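Lekano
About us

Home
What we do
Rentals
About
Contact

We set tables. That's the short version. Lekano packs, lends, lays out and clears away everything that goes on a table when you're feeding people, and we plan where it all goes before anybody shows up. Trays, baskets, pitchers, cake stands, linens, the little forks. Food is yours or your caterer's. We don't cook. We get asked every week.

Started in a garage in Tutstead with 91 dinner plates bought off a restaurant that was closing, plus a box of mismatched gravy boats. Still have the gravy boats. Most of them.

What we do

Buffets mostly. Also breakfasts, school lunches, funeral teas, staff picnics, retirement things, a good many baby showers. Smallest job we take is a table for 12. Largest so far was 300 people in a tent on the Lambrakis farm in August, four serving lines, a separate table only for fruit and bread. We learned a lot about wind that day. Clips on every cloth now, and the paper napkins go under something heavy.

You tell us the room, the head count, and what's being served. We send back a layout. You change it. We send it again. Then we pack to the layout and bring it over, or you pick it up from the Kornier Street door and do it yourself with the sheet we give you.

How we plan a table

Tape and paper. We've tried drawing it on a computer and it takes twice as long and the bread basket always ends up bigger than you thought. So: dark paper over the bench, blue masking tape to split it up into spaces, real pieces set down in the spaces. A tray gets a space. A fruit basket gets a space. Some spaces stay open for whatever the caterer walks in with, there is always something.

The tape isn't straight. We don't fuss over it. It gets lifted and stuck down again as pieces change and by the end of the day it's pretty ragged. Paper gets creased too, we use a sheet till it tears.

A few things we hold to when we lay out:

Plates at the start of the line. Forks and napkins at the end, people can't carry them and serve themselves.

Tall things to the back or the ends. Round baskets are good on ends, they don't catch sleeves.

Leave elbow room next to anything with a ladle.

Fruit where kids can reach it.

Nothing hot next to the edge. Not negotiable.

Leave a landing spot. A bare patch where a person can put a plate down while they use both hands. Most home buffets don't have one and that's why the line stops.

What's on the shelves

Around 2000 pieces right now if you count flatware as singles, which we do becuase that's how it gets lost. White plates in three sizes. Flat trays, rimmed trays, a run of pale ones that go with pretty much any cloth. Wicker baskets, round and oval, lined or unlined. Glass pitchers. Pitcher lids, fewer than pitchers. Cake stands, low and tall. Chafing dishes with fuel holders, fuel not included. Tongs, so many tongs.

Cloths come in white, oatmeal and a dark green. The green one hides coffee. Ask for it.

We buy secondhand where we can, restaurant sales, estate sales, the church rummage in spring. So sets don't always match perfectly and some trays have a bit of printing on them from wherever they came from. If you want everything plain, say so when you book and we'll pull plain.

Packing

Gray crates, one per table, label on the short side. Heaviest on the bottom, baskets on top and never stacked more than two deep, they go out of shape. Plates stand on edge with a cloth between every fourth one. Inside the lid there's the layout sheet and a list. The list is what you check against at the end of the night when you are tired and would prefer not to. Please check it anyway.

Crates weigh up to 70 pounds loaded. We mark the heavy ones with a red tag. Two people on a red tag.

Coming back

Scrape it, don't wash it. We wash everything here, it's in the price. Food off, liquids out, back in the crate more or less how it came. Baskets need a shake, and please take the fruit out. Grapes especially. We have found grapes weeks later.

Broken pieces: put them in the bag marked broken and tell us. A plate now and then is normal and we don't charge for the first two. Lost tongs we do charge for, there's a limit.

Where we are

The workroom is on Kornier Street in Tutstead, brick building, side door, ring twice. Long benches down the middle for layouts, shelving on both walls, wash area at the back. Come in and set your table out before you book if you like, lots of people do. Bring your own platter if you have one you want to use and we'll find it a space. Bring your grandmother's. We'll be careful.

Parking is two spots out front and they're tight. Loading from the side lane is easier, but the lane is shared so please don't leave a car there.

Hours

Workroom open 9 am to 4 pm on weekdays. Evening pick-ups by arrangement. Returns before noon the day after, or ask us for a later slot, usualy fine.

August fills up early. So does graduation season. If you have a date, send it even when you don't know the head count yet, we can pencil you in and sort out plates later.

Small jobs, schools, and the free shelf

Schools and shelters in town get the small kit at no charge when it's on the shelf. Two cloths, four trays, two baskets, pitchers, tongs. First come. One school has had it so often it knows the crate by the dent.

There's also a shelf by the door with chipped and odd pieces, take what you want. Good for plant saucers, craft tables, mud kitchens.

Working with us

We sometimes need extra hands for packing in summer. You should be OK with lifting and with a lot of dishes. No experience needed, we show you the benches and the crates on the first morning. Use the contact form and say which months.
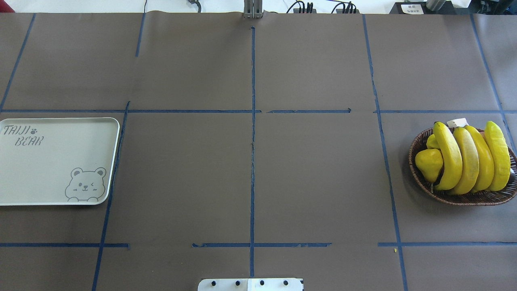 Can I change the layout after it's been packed?

Small swaps are fine up until pick-up, a tray for a basket or one extra pitcher, just call the workroom. If the head count or the number of tables changes we need to lay it out again, so give us two working days for that.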